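Ticket 289
Subject: Blue and red bins swapped in the Dostow list at table 7
Opened by: Ute Tiedemann
Assigned to: Timothée Boyer
Location: Ostden, sorting room
Priority: Normal
Status: Closed

Reported problem

The Dostow list for table 7 has the small light blue items under the red bin and the tall black cylinders under the blue bin. The table is set up the other way. Anyone who works from the printed list will put things in the wrong bin, and anyone who works from the table will get a mismatch when they close the batch.

I first saw it on Tuesday morning when I closed a batch and got 14 lines marked "wrong bin". I checked every one of them by hand. They were all where they should be. The same message came up on the next batch.

The other tables are fine as far as I know. I only looked at the two nearest to ours.
Ute

Log

Timothée, 9:40
Can you confirm which way round the bins are meant to be? I have an old layout sheet from Baudry that shows red on the left and blue in the middle. If that sheet is still in use, the list is right and the table is wrong.

Ute, 9:55
The Baudry sheet is from before we moved into this room. We changed the order in March. It has been blue on the left, red in the middle and white on the right ever since. Small light blue things go in blue, black cylinders go in red and stand upright, everything else goes in white.

Timothée, 10:10
OK. Please try the steps below in order and write the result under each one. Don't empty the bins first.

1. Check that the bins are in the order you gave.
Done. Blue on the left, red next to it. White is at the right-hand end.

2. Check what is in the blue and red bins against the rule, not against the list.
Matches the rule. One small item in blue, black cylinders in red. Nothing tall in blue and nothing light blue in red.
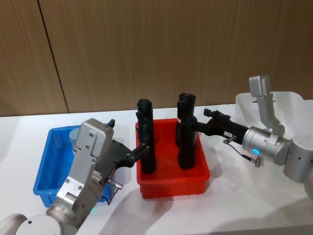

Table 7, with the blue and red bins side by side.
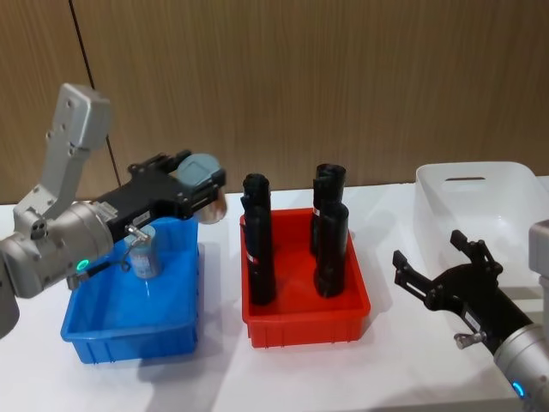
3. Close the batch and reopen it.
No change. Same message, same wording.

4. Print a fresh copy of the list and compare it with the one on the clipboard.
They are identical, so it isn't an old printout. The mistake is in the list.

5. Swap the names of the two bins on screen only, then close the batch again.
The black cylinders went through. The light blue item still came up as "wrong bin". I changed the names back afterward.

Timothée, 11:25
Step 5 helps. Changing the name on screen moves the tall items but the small ones are tied to the position number, and position 1 still points to the old sheet. So there are two settings to fix. I can do both from here, but I need you to leave the batch closed while I do it.

Ute, 11:30
It's closed. One more thing while you are in there: can the list say "stand upright" next to the cylinders? People from the other tables lay them down and then the labels are hard to find.

Timothée, 13:05
Changed the following for table 7:
Position 1 is now blue, small items.
Position 2 is now red, black cylinders, stand upright.
Position 3 is still white, everything else.
The link to the Baudry sheet is removed. I also found the same link on a table at Jamside that nobody had reported. I opened a separate ticket for that one.

Please run a full batch and tell me what you get.

Ute, 14:20
Ran one batch. No "wrong bin" lines. The new printout has the bins in the right order and the note about standing the cylinders up is there. The old printout is off the clipboard and in the recycling.

Do the earlier batches need to be redone? We have put about 1,000 items through since the move.

Timothée, 14:35
No. The items were in the correct bins, only the check was wrong. I cleared the 14 lines. If you find older ones, send me the batch numbers and I will clear those too.

Resolution

List corrected for positions 1 and 2. Old layout link removed. Handling note added for the red bin. No change to the bins or the table.

Closed by Timothée Boyer, confirmed by Ute Tiedemann.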